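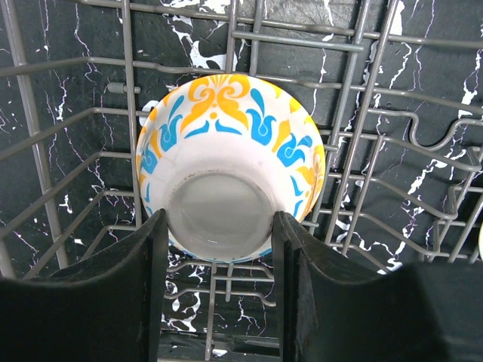 Bowl Swap Returns on 25th April

If you came to last year's swap you already know how this goes, and if you missed it, oh, please come this time! The Grarnen Neighborhood Kitchen is opening its doors for another round of trading bowls, plates, mugs and anything else you eat or drink from. Doors open at 10, coffee is on from the start, and we wrap up at 2.

Last August we set out 80 pieces and 63 of them went home with somebody new. Mwanaisha Lyimo kept the tally on the back of a seed packet, and we are hoping to beat it.

The white bowl with the big mustard-yellow scroll and the sky-blue tulips is the kind of thing we love to see come in. Turn a bowl like that upside down and you get the best of it, all that pattern running around the outside where you would hardly notice it with soup in front of you. (I have started storing mine bottom up on the shelf at home just so I can look at them.) Yellow and blue on white goes with nearly everything, too. Put one next to plain white plates and the whole table wakes up!

Bold patterns went first last time, and a few people asked us how to mix them without ending up with a jumble. Faraji Lukumay sets the long table for our suppers and has a way of doing it that I have shamelessly copied. He picks one color that turns up in every piece, even if it is only a thin line near the foot, and lets the rest do what it likes. Flowers beside stripes, dots beside leaves, it all hangs together. He will have a table laid out by the window so you can see for yourself, and he is happy to talk bowls for as long as you will stand there.

What to bring: ceramic, glass or enamel, washed and dried. Small chips on the foot are fine. Chips on the rim are not, and neither are cracks that go all the way through. Please wrap each piece in newspaper or a dish towel and carry them in a box with a flat bottom. You get one token for each piece you hand in, and each token is good for one piece off the tables. Sets of four or more count as 2 tokens, so nobody feels they have to break up a set to make it worthwhile.

If you have nothing to trade, come anyway. There is a shelf of leftovers by the sink that are free to anyone who wants them, and some of them are lovely. I took home a gravy boat last year that now holds all my paper clips.

Jouko Heinonen is bringing his lentil soup again, and we would like to serve it in swapped bowls this year, so pick yours early, give it a rinse and get in line. There will be bread as well, and Hamisi Simiyu has promised two kinds of pickles, one of them hot.

We could still use a hand with setting up tables from 8:30 and with washing up at the end. Leave your name on the sheet inside the front door at 111 Chege Street, or just turn up with an apron.

Reto Reisinger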